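Magazine > Features > Robotics

July 19, 2018
By Homa Alipour

The pipe goes in on the fourth try, and I catch myself cheering out loud. I am supposed to be taking notes.

I've come to see the team at Hatby, a small outfit that has spent the months since March teaching a two-armed robot to put plumbing together. They call the project Dornine. The robot handles white pipe: lengths of it, short stubs, couplings, the sort of thing that lives under your sink. A person guides the arms through the job, the cameras and motors record everything, and the recording becomes one example. Then the pieces get moved around and they do it again. The goal is 1,000 good examples before the learning software gets its first serious training run. When I arrive, the tally written inside the cover of the logbook says 872.

What surprised me is how much of the work happens in ordinary living space. I had pictured a lab with yellow lines on the floor. Dornine gets its examples among curtains and cushions and television sets, and the team likes it that way. A system that has only ever seen a bare gray wall will fall to pieces the first time it meets somebody's lamp, so the background is part of the lesson.

The close-up view is my favorite. Each run is saved from more than one camera, and the small one down at the gripper sees fingers and pipe before anything else. With a tube standing upright between two shiny black fingers, it fills so much of the picture that you lose track of how big it is. You start noticing shadows. The operator who was showing me recordings stopped one and pointed to the strip of brightness along the right side of the tube. Light from a window can change the look of a plain white surface completely, and she wants every version of it in the collection.
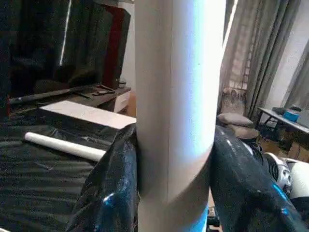 Why pipe is hard

Pipe sounds easy! It's stiff, it's cheap, it doesn't bruise. But it's also smooth and round and the same color all over, so there is very little for a camera to hang on to. Turn it a quarter turn and nothing appears to have happened. A coupling is only a little wider than the pipe it fits, and if the two are tilted even slightly against each other they jam.

People solve this without thinking. We push, feel it catch, wiggle, push again. The wiggle is what Hatby is after. In the early weeks the operators worked so carefully that their examples were nearly perfect, and the first small test model had no idea what to do when a joint stuck. Now they leave the fumbles in. An example with a bad approach and a good recovery is worth more to them than a clean one, and it gets a star in the logbook.

The black sheeting helps too. White pipe on a white table was miserable for everyone, cameras included. Spread over the work area, the plastic gives the parts a dark background to stand out against, wrinkles and all. The wrinkles were a worry at first (would the system mistake a glossy fold for an edge?) and the answer so far has been to collect plenty of them.

Guiding two arms at once takes practice. New operators tend to let one arm freeze while they concentrate on the other, and the recordings show it. With a long pipe you can't get away with that. One gripper has to hold it steady at a useful angle while the second comes up to the coupling end, and both keep making tiny corrections. It's lovely to watch when it goes well, a bit like seeing someone thread a needle while wearing oven mitts. 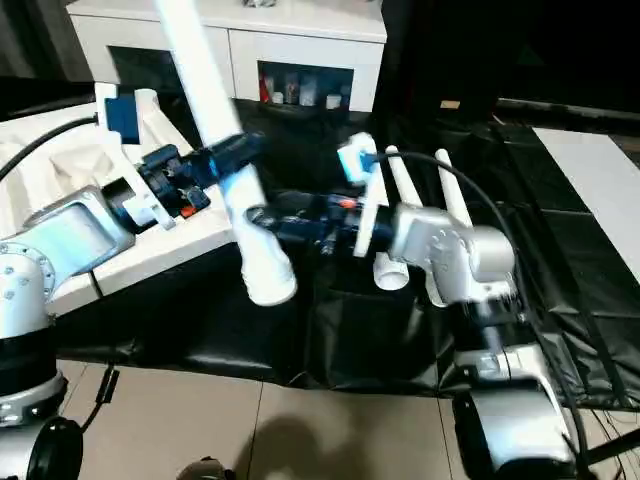 Sorting the day's haul

Roughly a third of an operator's day goes to reviewing. Each example is played back from start to finish, and someone marks where the grasp begins, where the parts first touch and where the hands let go. Two people have to agree before it counts. If they don't, it goes to Rautiainen, the playback tool the team wrote for itself, which lines up the camera views side by side so they can argue over the same instant.

I sat in on one of those arguments. It was about whether a coupling was fully seated or just resting there, and it went on through an entire pot of coffee. I had opinions by the end of it. They let me vote, though I'm told it won't be counted.

The next batch will bring in elbow joints, which have to be turned to face the right way as well as pushed home. A set of them was already waiting in a box marked Farketti, the name for that phase of the work, and the operators kept wandering over to take one out and fiddle with it.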